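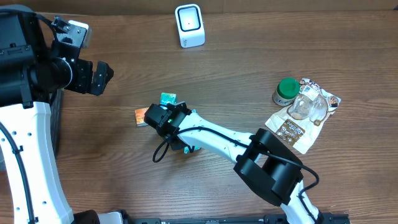 *Petits objets sur un plateau de bois, février.*

## Report du tournoi de Clirnbridge : position du club

Le comité directeur du club de Gunska a pris acte, en février, de la décision de la ligue de reporter sans nouvelle date la phase finale du championnat régional de handball. Ayant la charge de ce carnet, il me revient d'en exposer les conséquences pour nos licenciés et leurs familles.

La ligue motive sa décision par l'état de la salle de Clirnbridge. L'inspection du parquet a relevé des soulèvements sur une partie de l'aire de jeu, côté tribune nord, et l'exploitant n'est pas en mesure de garantir la réouverture avant la fin des travaux. La salle de Dramani, proposée en remplacement, n'offre que 205 places assises, alors que la dernière finale avait réuni environ 700 spectateurs.

Notre club avait engagé deux équipes. La première, qualifiée à l'issue de la phase de poules, conserve son rang et ses droits sportifs. La seconde devait disputer un match de barrage contre Provari ; cette rencontre est également suspendue. Les 17 joueuses inscrites sur la feuille d'engagement demeurent qualifiées, sous réserve du renouvellement de leur certificat médical lorsque celui-ci arrive à échéance.

Les entraînements se poursuivent aux horaires habituels. Le déplacement en autocar est annulé et les sommes versées par les familles seront restituées par virement. Les personnes ayant réglé en espèces sont priées de se présenter au secrétariat, à partir de 18 heures, munies de leur reçu.

Il m'est permis d'ajouter une observation personnelle. Le report était sans doute inévitable, mais les clubs en ont été informés par un simple courriel, tard dans la soirée, alors que plusieurs supporters avaient déjà réservé leur hébergement. Une consultation préalable aurait été souhaitable. Un courrier en ce sens a été adressé à la ligue, qui en a accusé réception sans se prononcer sur le fond.

Le nouveau calendrier sera publié sur cette page dès sa transmission aux clubs.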